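Werksbesichtigung bei Wilholm in Ostden: Besteck, Stahl und Oberflächen

Der Tag der offenen Tür am So., 5. Juli, begann mit einer Sicherheitseinweisung im Verwaltungsgebäude. Gehörschutz wurde ausgegeben, geschlossenes Schuhwerk war Pflicht. Die Gruppen umfassten bis zu 11 Personen. Gezeigt wurden Zuschnitt, Walzen, Prägen, Schleifen und Endkontrolle, die Härterei nur durch eine Glasscheibe.

Wilholm fertigt Tafelbesteck für Gastronomie und Haushalt. Gabeln und Löffel entstehen aus Chrom-Nickel-Stahl 18/10, die Messerklingen aus härtbarem Chromstahl. Der Unterschied ist vielen Besuchern nicht geläufig: Ein austenitischer Stahl wie 18/10 lässt sich durch Wärmebehandlung nicht härten und hält deshalb keine Schneide. Klingenstahl enthält mehr Kohlenstoff und ist dafür anfälliger gegen Lochfraß durch Chloride, etwa aus Speisesalz. Daher die bekannten Rostpunkte auf Messern, wenn die übrigen Teile desselben Satzes einwandfrei bleiben.

Am Anfang der Linie steht das Bandmaterial im Coil. Die Platinen für Löffel werden verschachtelt ausgestanzt, der Verschnitt geht sortenrein zurück an den Lieferanten. Danach wird quer gewalzt, damit die Laffe dünner ausfällt als der Stiel. Bei einfachen Serien entfällt dieser Schritt, was man am fertigen Löffel am gleichmäßig dicken Querschnitt erkennt.

Monoblockmesser werden aus einem Stück Rundstahl warm umgeformt. Für die Serie Trovis sind zwei Erwärmungen vorgesehen, eine für das Heft und eine für die Klinge. Anschließend wird der Grat abgeschnitten, gehärtet und angelassen. Der Führer nannte eine Zielhärte, wollte sie aber nicht veröffentlicht sehen. Hohlheftmesser, bei denen zwei Halbschalen verlötet werden, stellt das Werk seit Oktober nicht mehr her. 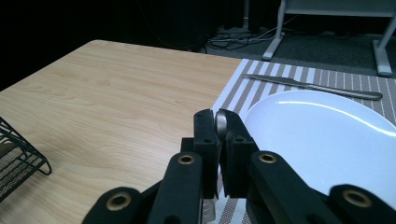

Tafelmesser auf gestreiftem Platzset.

Der Schleifbereich ist der lauteste Teil des Rundgangs. Gearbeitet wird mit Bändern in abnehmender Körnung, danach mit Sisal- und Baumwollscheiben. Die Zinken der Gabeln werden innen mit schmalen Bändern bearbeitet. Nach Angabe des Werks durchläuft eine polierte Gabel bis zur Verpackung 49 Arbeitsgänge, Waschen und Sichtprüfung eingerechnet. Matte Oberflächen werden gebürstet oder gestrahlt. Gestrahlte Ware zeigt Metallabrieb von Keramiktellern deutlicher, lässt sich aber mit einem milden Reiniger auf Zitronensäurebasis wieder aufhellen.

Die Absaugung über den Schleifplätzen stammt von Mudgway und wurde im laufenden Betrieb nachgerüstet. Sie arbeitet nass, der Schleifschlamm wird entwässert und als Abfall abgefahren. Zur Luftmenge gab es auf Nachfrage keine Angabe. Der Geruch nach Polierpaste war am Ausgang der Halle noch deutlich wahrnehmbar.
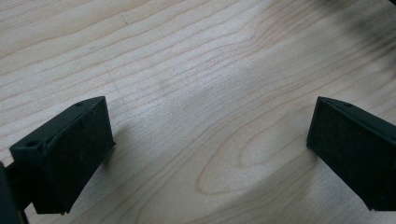

In der Endkontrolle wird unter diffusem Licht geprüft, da punktförmige Lichtquellen auf polierten Flächen blenden und feine Riefen überdecken. Kriterien sind Kratzer, Schleifbrand, Symmetrie der Zinken und Sitz der Prägung. Für Messer kommt eine Schnittprüfung an Stichproben hinzu. Teile mit kleinen Oberflächenfehlern gehen in die Nacharbeit, Maßfehler in den Schrott.

Zum Abschluss war der Musterraum geöffnet. Dort hängen 977 Muster auf Tafeln, nach Serien geordnet und nur zum Teil datiert. Interessant ist die Entwicklung der Messerlänge: Ältere Menümesser sind deutlich länger als die heutigen, die Klinge macht den größten Teil der Differenz aus. Fotografieren war im Musterraum gestattet, in der Fertigung nicht.

Hinweise für Besucher: Der Rundgang dauert gut zwei Stunden und führt über mehrere Treppen. Vom Bahnhof Ostden sind es zu Fuß zwanzig Minuten, die Parkplätze am Werkstor waren schon am Vormittag belegt. Der Werksverkauf nimmt keine Kreditkarten. Einzelteile aus ausgelaufenen Serien liegen dort in Kisten neben der Kasse und werden nach Gewicht berechnet.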